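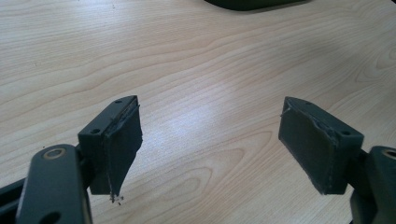
The kettle has been on since breakfast and the evenings are drawing in, so it must be nearly time for the autumn supper! We had 90 of you in the hall at Kondelville last September and 94 the year before, and I'd dearly love to see us back up there again, though I should say now that the kitchen has only 6 rings and two of those sulk.

The menu is nearly settled. There'll be leek and potato soup to start (the one with the mustard in, which so many of you asked about afterwards), then a choice of chicken pie or a squash and barley bake, and after that whatever puddings you are kind enough to bring along. Crumbles are always welcome, and so is custard, in any quantity at all. If you're making something with nuts in it, do please pop a little label on the dish.

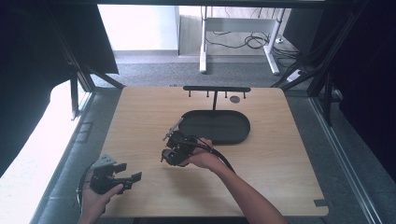

Doors open at 6 and we'll sit down to eat half an hour later, which gives everybody time to find a chair and have a proper natter first. The Prasance bakery is letting us have the bread at cost again – the dark seeded loaf as well as the white, I'm glad to say – and we're hoping for apples from the Lysenko orchard if the wind leaves any on the trees.

Those coming over from Drurketel might like to share cars, as the lane gets very full and the bottom end of the field was a bog last time. There's a sheet in the porch for offering or asking for a lift, with a second one beside it for puddings. Tickets are in the shop as usual, and children under 2 don't need one.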